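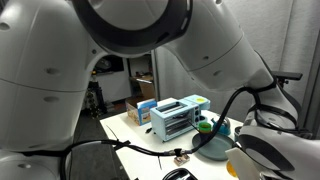

3.2 Materiais e organização da bancada

As cozinhas em miniatura são usadas com frequência em estudos sobre arrumação doméstica, mas a literatura raramente indica como os objetos foram escolhidos ou em que posição se encontravam no início de cada sessão. Nesta secção descreve-se o conjunto utilizado e o critério de disposição adotado.

O inventário completo compreende 145 peças, adquiridas a dois fornecedores, Amton e Fanora, e catalogadas até 01/03/2018. Cada peça recebeu um código alfanumérico, uma categoria funcional (preparação, confeção, serviço, armazenamento) e um valor de massa, medido em balança de precisão. As peças com massa superior a 100 g foram tratadas como equipamento fixo e não entraram no cálculo do índice de arrumação.

Figura 2. Forno de bancada em miniatura, azul-claro e de linhas retro, sobre o tampo branco. O topo apresenta uma abertura retangular com rebordo escuro.

O forno da Figura 2 pertence à categoria de confeção e serve de referência espacial para as restantes peças. A sua orientação oblíqua em relação ao tampo corresponde à configuração B do protocolo; na configuração A, a face frontal fica paralela ao bordo da mesa. A abertura superior foi codificada como local de depósito autónomo, distinto do interior do forno, dado que os participantes do estudo-piloto a utilizaram para pousar ou inserir objetos pequenos. Esta distinção não constava da primeira versão da grelha de codificação e obrigou à revisão dos registos obtidos em agosto.

A cor do tampo foi mantida constante em todas as sessões. O branco facilita a delimitação dos contornos na anotação manual, embora reduza o contraste das peças claras – em particular dos pratos e das taças de serviço, para os quais a concordância entre anotadores foi inferior à média do conjunto.

O procedimento de disposição segue o esquema de Mensah, com duas alterações. A primeira consiste em suprimir a zona de lavagem, por não existir no conjunto uma peça equivalente ao lava-loiça com dimensões compatíveis. A segunda diz respeito à distância entre peças vizinhas, que passou a ser definida a partir do centro da base e não do contorno exterior, de modo a evitar ambiguidades em objetos com pegas ou puxadores salientes.

No total, foram registadas 1.088 disposições finais. Cada disposição foi anotada por dois codificadores independentes, que assinalaram a posição, a orientação e a relação de suporte de cada peça (sobre, dentro de, encostada a). As divergências foram resolvidas por consenso no programa Allow, que conserva as anotações originais a par da versão acordada. Foram excluídas da análise as disposições em que alguma peça se encontrava fora do tampo no momento do registo.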